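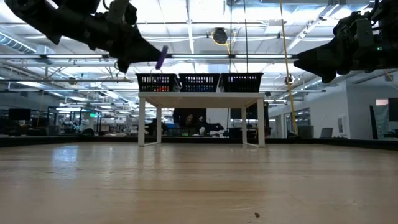
Spring walk-through, Hokdale building, 5 April 2019. Ground floor first, then upstairs, then outside and the boiler room. Same form as the December one with a few lines moved. Parents and toddlers group has asked to use the big room again so small parts are on the list this time, and that means floor level too, under radiators, behind the stacked chairs. Anything marker cap sort of size gets picked up and put in a lidded tub before the under threes come in. Hand sweep first, vacuum second. OK / FIX / N/A next to each line, comments under.

1. WAYS OUT

1.1 Front doors open fully, both leaves - OK
Left one stiff. Opens all the way though.

1.2 Side door to parking lot, push bar - FIX
Bar works but you have to lean on it. A kid couldn't do it. Needs oil or a new latch. Was on the December list as well, marked "watch". Done watching, get it fixed.

1.3 Back stairs clear top to bottom - FIX
Two folding tables and a bag of coats on the half landing. Moved the coats. Tables too heavy for one person, left a note on them. Must be gone by Monday.

1.4 Exit signs lit - OK except one
Sign over the kitchen corridor is dim on one side. New tube or swap the whole unit, don't mind which.

1.5 Floor route marked and not blocked - OK
Tape lifting by the restrooms. Trip edge. Pressed it down, won't last.

1.6 Doors not wedged - FIX
Kitchen door wedged with a can of paint. Again. Took the can away. If people need that door open for carrying trays then we need a proper hold-open that lets go with the alarm. Price asked from Heiskanen, nothing back yet.

2. FIRE EQUIPMENT

2.1 Extinguishers on hooks, pins in, gauge in green - OK
11 checked. The one by the stage was on the floor, back on its hook now.

2.2 Service tags in date - FIX
3 run out at the end of this month. All upstairs. Book them together please, not one at a time like last year, we paid the call-out fee over and over.

2.3 Fire blanket in kitchen - OK
In its box, box on the wall, pull tabs reachable. Somebody has hung oven mitts over it. Moved.

2.4 Pull stations visible - OK
Notice board creeping toward the one in the hall. Leave a gap.

2.5 Smoke detectors, test button - OK
All sounded. Upstairs storage one is quiet, could just be me. Have another ear on it next time.

2.6 Alarm panel, no faults showing - OK
Log book next to it has no entries since Febuary. Weekly test still happening as far as I know, just not getting written down. Write it down. Inspector will only look at the book.

2.7 Assembly point sign - FIX
Still faces the hedge.

3. ELECTRICAL

3.1 No damaged cords - FIX
Urn cord nicked near the plug. Taken out of use, tag on it, shut in the office. Please do not go get it for Sunday coffee. There is the other urn.

3.2 No power strips plugged into power strips - FIX
Stage left, behind the curtain. Chain of them. Unplugged the lot. Sound people will complain. One long strip straight to the wall is fine.

3.3 Outlet covers in big room - part done
Low outlets on the window side have covers, other side doesn't. Need a pack before the toddlers group starts.

3.4 Panel cupboard clear in front - OK
Mop bucket in the way, moved.

3.5 Labels in the panel - FIX
Half are in pencil and faded. Couldn't tell which one is the kitchen. Somebody with an hour and a helper on the other end of a phone.

3.6 Space heaters - N/A
None found. Good.

4. BIG ROOM

4.1 Occupancy notice up - OK
Says 452 and that is with no tables. With tables out it is a lot less, and the notice doesn't say so. Ask the fire office for the seated number and put both up.

4.2 Floor, no splinters or lifting boards - FIX
One board by the double doors is up at the end. Enough to catch a shoe. Screw it down, sand it.

4.3 Stacked chairs - FIX
Stacks too high by the piano. Keep them at shoulder height on a small adult. Strap is there, nobody using it.

4.4 Tables, legs lock - OK
Tried every one in the room. One slow catch, marked with yellow tape.

4.5 Windows, restrictors on - OK

4.6 Small parts, floor - FIX
Beads, a thumbtack, a battery (!), bit of chalk. Battery was under the radiator, flat coin type. Those are the ones that really hurt kids if swallowed. Whole perimeter needs a sweep by hand before each session, and it goes on the opening sheet as its own line not tucked under "tidy".

4.7 Small parts, cupboards - FIX
Craft cupboard doesn't latch. Bottom shelf is at toddler height and has glitter, glue sticks, googly eyes, scissors. Scissors moved up top. Rest to follow. Child latch, the magnet kind, both doors.

4.8 Storage tubs have lids - part done
Lids missing off a lot of them. Open ones OK for big stuff like paper and books. Loose small things need a lid that clicks.

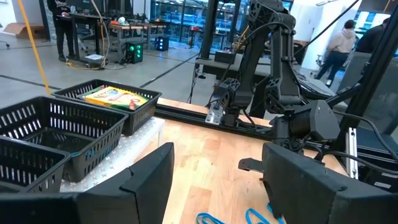
4.9 Tubs labeled on the front - FIX
People put things back where there's room, so everything is everywhere. Label the tub and label the shelf. Big letters. Under threes OK / NOT under threes in red. Did this at Tallitz and it stuck for longer than I expected.

4.10 Table tops cleared between groups - FIX
Opening sheet says "tables wiped". Doesn't say cleared. Change it to cleared then wiped. Last group out does it, and signs.

5. KITCHEN

5.1 Hot water temp sign over sink - OK

5.2 Range off at the isolator when not in use - FIX
Was on. Isolator is behind the bread bin, so of course nobody sees it. Move the bread bin.

5.3 Hood filters - FIX
Greasy. Date on the sticker is from last spring. Soak or swap.

5.4 Fridge temp log - part done
Filled in on weekdays, blank on weekends when the place is busiest.

5.5 Knives locked away - OK
Key is on top of the drawer unit. Not really locked then is it. Call it OK for today, key to go in the office safe.

5.6 First aid kit - FIX
Blue bandages gone, eye wash out of date. Gloves fine. Restock from the Tronavus order, should be in this week.

5.7 Cleaning stuff out of reach - FIX
Bleach under the sink, no latch. Same magnet latch as the craft cupboard, get a spare while you're at it.

6. STAIRS AND UPSTAIRS

6.1 Handrails firm - OK, one wobble
Top bracket on the back stairs. Tightened by hand, needs a screwdriver and a longer screw.

6.2 Stair edges - OK

6.3 Gate at bottom of front stairs - FIX
Gate is there, closes, but swings open by itself. Useless for toddlers as it is. Not starting the group until this is done. Same goes for 4.6 and 5.7.

6.4 Stair lights both switches - OK

6.5 Storage room, nothing within a hand's length of the light - FIX
Boxes of costumes right up to the bulb. Took the top row down. Roughly half of it could go to the thrift store and no one would miss it.

6.6 Attic hatch shut and bolted - OK

7. OUTSIDE

7.1 Ramp, surface and rail - OK
Moss at the bottom. Scrub before it rains again.

7.2 Lights over doors - FIX
Side door light out. Same door as 1.2, so do both in one visit.

7.3 Parking lot potholes - FIX
The one by the dumpster is back. Cone on it.

7.4 Dumpster away from wall - OK
Lids shut, not overfull.

7.5 Fence and gate - OK
Gate latch high enough. Gap under the fence at the corner, a small kid could get through. Board across.

8. BOILER ROOM

8.1 Door locked - OK

8.2 Nothing stored - FIX
Christmas tree. Artificial, boxed, leaning on the pipework. Out it goes.

8.3 CO alarm - OK
Tested, loud.

8.4 Last service on card - OK

COSTS SO FAR

Quote for 1.2, 1.4, 6.1, 6.3 and 7.2 done together came to $1,085 including the call-out. Latches, outlet covers and lids not in that, they come out of petty cash. Extinguisher tags seperate. Hold-open for the kitchen door unknown, see 1.6.

COMMENTS ADDED AFTER

Tables off the landing now. Put them under the stage.

Under the stage is fine but not in front of the hatch please.

Bought latches, got four, they were on offer. Two on the craft cupboard, one under the sink, one spare in the office drawer.

Is the urn fixed?
No. Still tagged. Use the other one.

Gate: fitter came, says post is out of true, needs a shim. Coming back. Toddlers group told, they are OK with waiting.

Bread bin moved. Somebody moved it back. Moved again and taped a note to the wall.

Assembly sign turned round, you can read it from the steps now.

Still open: 1.2, 1.6, 2.2, 3.5, 4.1, 5.3, 6.3, 7.2, 7.3. Next walk when the gate is done.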